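## How to read your local primary results like a pro

Primary night is my favorite night of the year, and you don't need a politics degree to enjoy it! You need your county's results page, a notebook and a bit of patience. I've been doing this for the Achterberg county races since I moved here, and I still get a kick out of every update.

**1. Write down the rules before the polls close.** Is your primary open or closed? Does the winner need a majority, or just the most votes? In our county a race with no majority goes to a runoff, and plenty of people go to bed thinking it's over when it isn't.

**2. Make a precinct list.** One line per precinct, with last cycle's turnout next to it. A precinct that gave 340 votes last time and shows 35 so far clearly may have a lot more to say.

**3. Find out what gets counted first.** Ours posts early mail ballots right at 8 p.m., then election day votes as they come in (your clerk's office will tell you the order if you call - they're usually lovely about it). When Leonie Cartwright ran against Ashton Halliday for county commissioner, she led the first batch by 1000 votes and ended up winning by 100. Same race, same night, and a very jumpy three hours in between!

**4. Watch the margin, then the votes left.** "Percent of precincts reporting" sounds great, but precincts come in all sizes. Try to work out how many ballots are still out and what share of them the trailing candidate needs. If she needs 80 percent of what's left in the other guy's neighborhood, you can probably put the kettle on.

**5. Check back for the official count.** Late mail and provisional ballots get added over the following days, so keep your notes. I write the final totals in a different color, right beside the election night ones, and bring the whole notebook out again in March when the next candidates start filing.

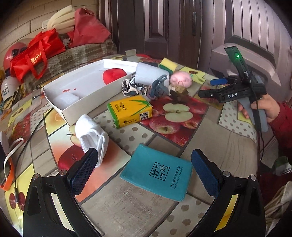 If your county posts its results as a spreadsheet, grab that too. You can sort it by precinct and fill in your list in a couple of minutes, and then you're free to go hunting for the close ones - school board races are fantastic for this!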